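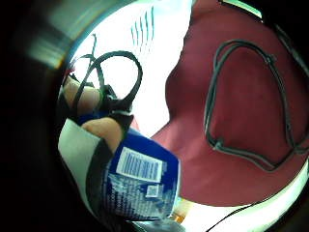
Wanted: people with laundry opinions

I'm looking for 40 people in and near Watel who do the wash at home and wouldn't mind telling me how it goes. You don't need to be good at it! If you have a sweatshirt you've given up on, or a shelf of half-used bottles you can't bring yourself to toss, I'd really like to hear from you.

I've been asking friends about their stain routines for ages (cold water first? dish soap? leave it in a heap and hope?) and everyone swears by something different. So now I'm doing it properly, as a diary study, and the write-up will become a free booklet on getting stains out of everyday clothes.
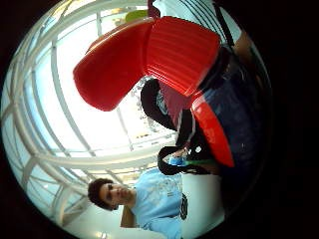 Home Habits Group, Wivedlow Center

What you'd be doing

You keep a laundry diary for eight weeks. Each time you tackle a stain, you jot down what it was, what it was on, what you used and how it came out - a line or two is plenty. Paper or phone, whichever you'll stick with. Please don't spill things on purpose, I only want the ones that happen anyway. And if a week goes by with no stains at all, write that down and enjoy it.

There are also two get-togethers at our place on Abdel Hamid Street, one at the start and one in April when the diaries are done. Mostly it's sitting at a table, comparing products and talking over what you do at home. The last bunch I met with got into a long argument about grass stains and we ran way over, so eat something first.
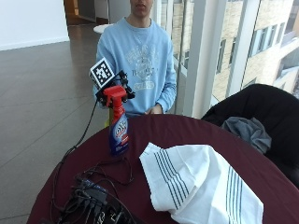
Stain remover on the table, red trigger and all.

Who can join

Anyone 18 or over who does at least one load a week. Renters, big families, people who haul everything to the laundromat, people who hand wash in the sink - all welcome. I'm especially short on folks who work in kitchens or with paint, so if that's you, please write! You'll use your own products the whole way through. If you have skin allergies, tell me before the first get-together and we'll keep you away from the sprays.

What you get

$49 when you hand in your diary, plus bus fare for both visits and a copy of the booklet. A missed week won't cost you anything.

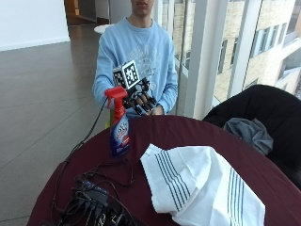
Spray cleaner in a tall blue-and-red bottle.

How to sign up

Send a note through the Drornow sign-up page by 12/28/25 with your name, the best way to reach you, and the worst stain you've ever had to deal with. Spanish speakers, feel free to write in Spanish, and you can keep the diary that way too. I answer everyone myself, so give me a few days to get back to you.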